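Section 3. Setting up and running a practice session

This section applies to all members of the Nonavport Student Robotics Club using the hand-held grippers for the tabletop tasks. It should be read together with Section 2 (Charging and storage). Team leaders must have completed the induction with Efren Cruzado before they supervise a session.

3.1 Before you begin

1. Sign the session sheet and enter the name of the team leader. Each table is limited to one operator and one recorder.

2. Check that the table clamps are tight. If a clamp turns by hand, tighten it and tell the team leader.

3. Inspect both grippers. The jaws should open and close fully without sticking. A gripper with a cracked jaw or a loose top plate must be placed in the repair tray and must not be used.

4. Lead each cable away from the operator's feet before connecting it.

CAUTION: Do not step over a connected cable while holding a gripper. Put the gripper down first.

5. Remove bags, drinks and loose papers from the table. Only the objects named on the task card may remain.

3.2 Placing the objects

The spring task uses two objects, a glass tumbler and a squeeze tube. They differ in shape and stiffness, and teams are expected to practise with both before attempting the timed round. Starting positions are given on the task card and may be changed by the judge — in the Plevus round they are changed after every attempt.

6. Stand the tumbler upright, clear of the table edge.

7. Lay the tube flat on the table with its cap closed.

8. Take one gripper in each hand and bring both to the near edge of the table. Wait there for the recorder's signal. 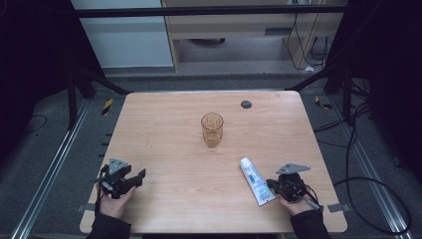
9. On the signal, move the nearer gripper first. The second gripper should stay still until the first has closed on its object.

10. Close the jaws slowly on glass. Stop as soon as the object is held; further pressure does not improve the grip and may cause it to slip.

11. Lift, move and release the object as directed on the card, then return both grippers to the near edge.

Note: An attempt counts only if both grippers begin and end at the near edge. Attempts that start early are to be marked "void" by the recorder and repeated.

CAUTION: If a glass breaks, stop the session and call the team leader. Do not pick up pieces with the grippers or with bare hands.

3.3 Ending the session

12. Open the jaws fully, disconnect the cables and coil them loosely.

13. Return the grippers to cupboard 12 and the objects to the task box.

14. The recorder enters the number of completed and void attempts on the session sheet. Sheets are collected by Bontu Tekleab at 4 p.m.

Faults should be reported on form 1068, available from Mwangi Mutiso in the workshop office. Please give the table number and describe what the gripper was doing when the fault occurred.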